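Introduction to Structures — Handout 3: Posts, Beams and Loads
Instructor: Ysaline Lacroix
Revised 18 August 2024

Read this before the first problem session. It covers the same ground as the opening chapter of the course reader, with fewer equations.

1. Loads

A load is any force a structure has to carry. Dead load is the weight of the structure itself plus whatever is fixed to it: floors, roofing, pipes. Live load comes and goes — people, furniture, stored goods, snow. In this course we treat wind separately, as a sideways load.

Every load must have a path to the ground. When you look at a building, start at the roof and follow the weight down. Roof sheathing passes it to rafters, rafters to a beam or wall, the beam to posts, the posts to a footing, and the footing to soil.

2. Posts

A post works mainly in compression. A short, thick post fails by crushing. A tall, thin one fails by buckling, bowing out sideways at a load well below the crushing load. For an ideal post, the buckling load falls with the square of the unbraced length. Doubling the length leaves a quarter of the strength. A brace at midheight that holds the post in both directions cuts the unbraced length in half.

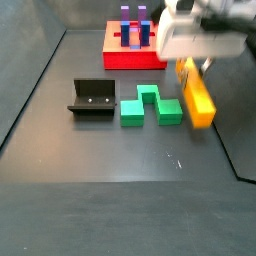

Figure 1. Two blue uprights on a red base, with a light-blue crosspiece between their bases.

In real frames the base connection matters as much as the post. A pinned base holds the foot in place but lets it rotate. A fixed base also resists rotation, and it puts bending into the footing that the footing must be sized for.

3. Beams

A beam works in bending. In a simple span with the load on top, the upper fibers are squeezed and the lower fibers are stretched. The middle layer, called the neutral axis, has no bending stress.

For a rectangular section, bending strength goes with the width and with the square of the depth. This is why joists are set on edge. Stiffness goes with the cube of the depth, so a small loss of depth shows up quickly as sag.

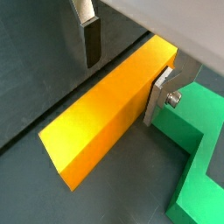 Figure 2. Yellow-orange rectangular block on a flat gray surface.

Worked case: a simple beam spans 12 feet and carries a single load of 700 pounds at the center. Each support takes half, or 350 pounds. The largest moment is load times span divided by four, or 2,100 foot-pounds, and it occurs under the load. Beam weight is left out.

Now move the load to 3 feet from the left support. The left reaction rises to 525 pounds and the right one drops to 175. The moment under the load is 525 times 3, or 1,575 foot-pounds.
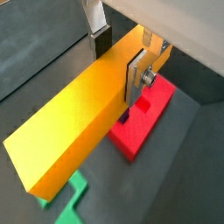
Shear follows from the same reactions. In the second case it is 525 pounds to the left of the load and 175 pounds to the right, with opposite sign. Draw the shear diagram first and the moment diagram directly under it, to the same horizontal scale. Label units on both.

4. Bracing

A rectangle with pinned corners has no stiffness against a sideways push. It needs a diagonal, a solid panel, or rigid corners. The Kulier shed drawings in the reader show all of these in one small building. 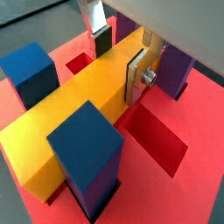
Why does a single diagonal steel rod only help in one direction? A slender rod can pull but it buckles almost at once when pushed. Wind from the other side puts it in compression, so a second rod is placed on the opposite diagonal.

For next time: problems 1 through 13 in the reader. Leave out the Valcárcel footbridge problem, which needs material from Handout 4. Show reactions, shear and moment for each beam.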